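FOR IMMEDIATE RELEASE

Haron, a pair of home-built hand-held grippers, goes public with plans and parts list

Jodorham, 1 May 2022 -- I've been putting off writing this for months, because I'm much happier with a screwdriver than with a press release, but here we go. The plans for Haron are finished and free to download, and anybody with a workbench, a printer that can handle plastic and a bit of patience can now build a set at home.

Haron is a pair of grippers you hold in your own hands. You squeeze, the fingers close, and a camera on the tool records what the fingers are up to. Later on, those recordings can be used to teach a robot arm the same job. I started it on my kitchen counter in October, moved it to the Imhof shared workshop when the counter was needed for cooking again, and I've been building and rebuilding it there ever since (with a lot of tea and a lot of stripped screws).

What's in the plans

The download has everything for one left and one right gripper: the housing, the trigger, the finger stems, the soft fingertips and the cube that sits on top to carry a square marker. There are 26 printed parts in a full pair. The housing takes the longest by far, so start it before you go to bed. The trigger is the fiddly one -- I went through 12 versions before it stopped pinching my knuckle, and version 12 is the one you get.

The fingertips are my favorite bit. They're flexible and ribbed on the inside, so they give a little when you close them on something awkward, like a bag of rice or the rim of a tray. I print mine in black and run them slow. If you see strings between the ribs, drop the heat a touch and try again, and don't bother sanding them.

You'll also need screws, two small springs per trigger, two bearings per hand and one cable tie more than you think. My own parts bill for the pair came to 924 dollars, cameras included, and the cameras were most of it. If you already own a wide-angle action camera, you'll get in for a lot less. The sheet lists every part by size, so you can shop wherever you like.

Trying it on real chores

I didn't want to test this thing only on foam blocks. Blocks are easy! So I wrote myself a list of household jobs, and the one I kept coming back to was the fridge. Fridges are hard in a way I really enjoy. The walls are plain white, so there isn't much for the software to lock onto, the shelves are close together, and the door takes up room on one side just where your elbow would like to be. A flat tray with a raised rim makes a good target, and wire shelves are a nasty little test all by themselves, with thin bars that catch a fingertip if you come in too low.

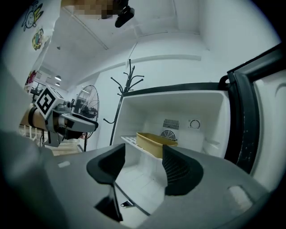
Do I need to know how to code to build one?

Only for the last step, when you turn your recordings into something a robot can learn from, and even then it's mostly copying commands from the guide and changing a folder name. The building part is screws, springs and glue.

The software side is called Fisska, and it comes in the same download. It reads the marker on each gripper, lines up the two recordings and works out where each hand was compared with the other. It runs on my old laptop, slowly. A short session takes me one pot of tea, and a long one I leave running overnight. You do need to wave the grippers past each other at the start so that each camera gets a decent look at the other cube, and if you forget (I forget constantly) Fisska stops and tells you so in plain words.

A few things I learned the hard way, and which are now in the guide:

Print the marker on matte paper. Glossy paper picks up the ceiling lights and Fisska loses it.

Glue the marker down flat, all the way to the corners. A lifted corner threw my measurements off for a whole week and I blamed the camera the entire time.

Tighten the finger stems last. If you do them first, the housing won't close and you'll take it all apart again.

Leave slack in the cables near the grip. I snapped one connector by reaching up to a high shelf, and it was the expensive one.

What it can't do yet

I'd like to be up front about this. Haron is good for things you can pinch: trays, boxes, cups, handles, folded towels. It's bad at anything flat on a table, such as a coin or a sheet of paper, and it's hopeless with wet soap. The left and right grippers are mirror images, so lefties and righties are both fine, but the grip is sized for my hand, which is on the small side. There's a larger handle in the works. I've printed it, I don't like it yet, and it isn't in the download.

The teaching part is also still a work in progress. My home arm has learned to slide a tray onto a low shelf from the recordings I made, and it does it well when the tray starts in the same spot each time. Move the tray a hand's width over and it gets confused. More recordings should help, and that's a big part of why I'm putting the plans out now. One person with one fridge only gets you so far.

Kits and a build day

Printing everything yourself is the cheap way in, but I know not everyone has a printer sitting idle. I'm putting together 50 starter kits with the printed parts, fingertips, springs and screws all bagged up by step. They don't include cameras. Sign-ups are open at the front desk of the Imhof workshop or through the Haron project page, and kits go out in the order people ask for them.

There'll be a build day at the workshop in October as well. Bring a small hex key set if you've got one (the shared ones wander off) and a laptop if you want to install Fisska on the spot. Kids are welcome with a grown-up, and the trigger assembly is a nice job for small fingers. Builders who'd like to try out their grippers afterward are free to stay late.

If you write about home robotics, or you run a shared shop and want to build a pair for your members, I'd love to hear from you. I'm happy to show how it all goes together, lend out my spare fingertips for a day or talk your ear off about trigger springs.

About Haron

Haron is a one-person project based at the Imhof shared workshop in Jodorham. It covers the plans and parts list for a pair of hand-held grippers, plus the Fisska software that goes with them. The plans are free to use, change and share, at home or in a club.

Press contact: please use the message form on the Haron project page, or leave a note at the Imhof front desk marked "Haron". I answer in the evenings.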